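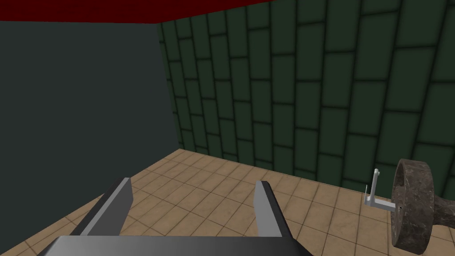
A robot gripper with two flat fingers in a computer-made room. The round stone object is on the right.

Robots at Work: Who Does What in the Practice Rooms

A robot that works in a building has to move its arms without hitting the walls, the furniture, or the people. It has to learn how to do this somewhere. One way is to let it practice inside a computer, in a room that does not exist. This is called simulation.

Kelivau is a company in the town of Prindwood. It stores large objects for theaters and museums: columns, doors, model buildings, stone wheels, window panels. Workers at Kelivau used to move every object by hand or with a cart. Now robots do part of the lifting. This page explains how the robots get ready and what happened to the jobs.

What is a simulated room?

A simulated room is a set of numbers. Some numbers say where the walls are. Others say how big an object is, how heavy it is, and how slippery its surface is. A program turns the numbers into a picture, and it also works out what would happen if a gripper pushed on something.

The room does not need to look like a real one. The walls can be green and the ceiling can be red. A robot that has only seen gray walls may make mistakes when it meets a green one, so the rooms at Kelivau use many colors and patterns. Tiles are common in them. Straight tile lines look slanted or curved through some cameras, and the robot has to find the floor anyway.

Some objects in the rooms are strange. They may be much larger than you would expect, or they may lean. The program draws them from a list and puts them in different places each time.

What is a gripper?

A gripper is the part of a robot that does the work of a hand. Many grippers have two fingers. The fingers slide apart to open and slide together to close. A gripper does not have skin, so it cannot feel things the way you do. Sensors measure how hard the fingers press. If the number gets too high, the robot stops squeezing.

An open gripper needs space on both sides. Before it reaches for an object, the robot has to work out whether the fingers will fit around the part it wants to hold. A handle is usually easier than a smooth wall of stone.

One arm or two?

A small box can be lifted with one arm. A wide panel cannot, because it would swing and tip. For wide objects the robot uses two arms, and the arms have to agree. If the left arm goes up and the right arm stays still, the panel twists. The program checks the position of both arms many times each second.

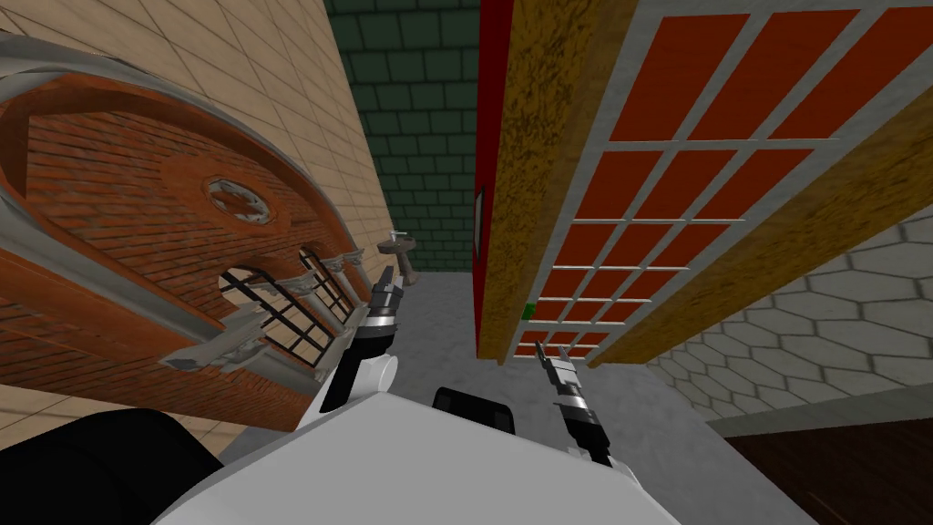
The arms must also keep away from each other and from the robot's own body. People do this without thinking. You rarely hit your left elbow with your right hand. A robot has to calculate it on every move.

Each new task is tried 400 times in simulation before a real robot may try it. The robot has to succeed at least 98 times out of every 100. Then it moves to a real room with a fence around it, and a worker stands by the stop button.

What changed for the workers?

Kelivau has 34 workers. The number is the same as it was before the robots came, but the jobs are different.

Sadao Furukawa used to carry objects from the loading door to the shelves. The work was heavy and his back hurt in the evenings. He now builds objects for the simulated rooms. He knows which side of a stone wheel is hard to hold, and he types that knowledge in as weights and shapes. He had to take a course first. It lasted 10 weeks.

Temitope Ugwu watches the practice runs and writes down the failures. A failure might be a finger that slips, or an arm that stops too soon. She sorts the failures by cause and sends the list to the programmers.

Elżbieta Witkowska still moves objects by hand. Old painted wood can chip, and the robots are not allowed to touch it. She also decides which objects go on the "people only" list. The list is checked every April.

Some changes were not popular. The workers used to talk while they carried things together. Now more of them sit at separate desks, and several have said that the day feels quieter and longer. A few asked to go back to the loading door, and two of them did. There are also more rules. A worker may not step over the yellow line while a robot is moving, even to pick up a dropped glove.

Can the robot do the whole job?

No. It can lift, carry, and set down objects it has practiced with. It cannot call a theater to ask when a door is needed. It cannot decide that a crack looks worse than it did last year. If it meets an object that is not in its list, it stops and sends a message, and a worker comes to look.

Words to know

Gripper: the part of a robot that holds things.
Sensor: a part that measures something, such as pressure or distance.
Simulation: a computer model used for practice or testing.
Task: one job with a clear start and end.

Text: Zofia Makowska. Last checked July 2026.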